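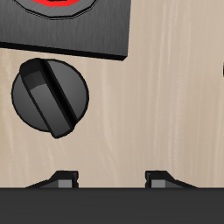
My demos look fine to me but the robot learns to poke the knob and wander off, one reader wrote under my last post, and is there a trick to the grasp or do I just need more of them?

Bit of both! I had exactly the same trouble in May, and I threw away a big pile of recordings before I worked out what I was doing wrong. So I've written up my whole routine for teaching a simulated arm to turn a stove knob by driving it myself. It's a small job, but it has an approach, a grasp and a twist in it, and the twist is where most people come unstuck (me included).

What I use

The kitchen bench runs in Kosava, on an ordinary desktop. I steer with a Widov hand controller, the kind you hold like a fat torch, and Cludero does the recording. You can get by with a keyboard if that's all you've got, but your wrist rotations will come out in jerky little steps and the robot will copy every one of them.

Before you start, make a folder for practice runs and another for keepers. I know it sounds fussy. I once trained overnight on a folder full of my own warm-ups, and the arm picked up my habit of stopping halfway to scratch my nose.

Step 1: Set the controller up so it feels like your hand

Open the mapping page in Cludero and turn the translation speed down until it feels a bit too slow. Then leave it alone for ten minutes. You get used to it, and your paths come out much smoother than they do at the default.

Rotation gets its own setting. I have mine at one to one, so a quarter turn of my wrist is a quarter turn of the gripper. Check which way positive goes, too. Mine was flipped for the first 40 demos and I'd been turning my hand backwards to compensate without even noticing.

Step 2: Pick your views 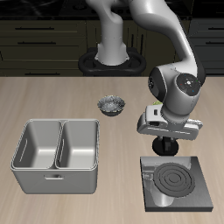
I record two views, one from the front of the bench and one from the wrist, and I only steer by one of them at a time. The front view is for the big moves. It gives you the lay of the bench so you can plan a path: I keep well clear of the dark bowl in the middle and do my travelling on the burner side, leaving the two-compartment bin over on the left right out of it. Once the hand is low I swap to the wrist view and stay there until I let go.

Swapping back and forth was my worst habit. Every swap meant a little pause while I got my bearings, and a pause in a demo is an instruction to stop as far as the robot's concerned. If you do need a moment to think, hit the clutch button so Cludero quits logging until you move again.

Step 3: Line up before you go down

Look at the raised ridge on the knob and rotate the gripper while you're still above it, so the fingers will close on the two long flat sides. Don't go down first and twist later. If the ridge is sitting on a diagonal, the hand has to sit on that diagonal as well, and it's a much easier thing to fix with some air underneath you.

Have the fingers open wide the whole way down. I used to half close them early to save time, and I'd clip the end of the ridge and shove the knob along. A knob that isn't fixed down will happily slide, so if yours is loose on the bench like mine, come down straight and slowly.

Stop when the ridge is between the fingertips and the tips are still just off the surface. Pushing into the bench makes the arm shudder in Kosava, and that shudder ends up in your data.

Step 4: Close, wait a beat, twist

Close the fingers and count "one" in your head. Then turn your wrist in a single movement, no faster than you'd turn a real stove on at home. Try not to lift while you're turning! Most of us do it, our hands just want to come up a bit. I rest my elbow on the desk and that mostly cures it.

If you lose your grip partway, bin the run. I did keep a few rescues on purpose later on, where I open up, line up again and finish the turn, and they were worth having. But get a clean set together first.

Step 5: Let go properly

Open the fingers fully, go straight up, and only then move sideways. Press the end button with the hand clear of everything. I set the cap at up to 1,000 frames per run, and if I'm hitting that I'm dawdling and need a cup of tea.

Step 6: Mix up the starting spots

Shift the knob between runs: in front of the burner plate, behind it, off to one side, ridge at a different angle each time. Start the arm from a few different heights too. My early set had the knob in the same place every run, so the policy had basically learnt to visit that spot, knob or no knob. For the ones behind the plate, bring the hand in from above so you aren't dragging the fingers over the coil.
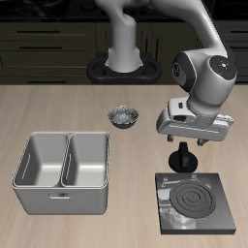 How many do you need?

I ended up recording 1,124 runs over a few weeks and keeping 387 of them. You could do it with fewer. The first policy I was happy with came from a much smaller batch, and the extra ones mainly helped with the awkward ridge angles.

Watch your keepers back at double speed before you train. Hesitations really jump out that way, and so does any wobble during the twist. I chuck anything that makes me wince.

If the arm still pokes and wanders

Check the gripper channel first. In my Cludero exports the open and close signal was landing a few frames late, so the fingers were shutting after the wrist had begun to turn. There's an offset box under the export settings, and mine's now on minus three. After that, look for pauses just above the knob, and if you find a lot of them, trim them out or re-record.

I'm trying the same routine on the drawer handles next. Pulling is a whole different headache and so far I've mostly recorded myself missing, but I'll post the settings once they're any good.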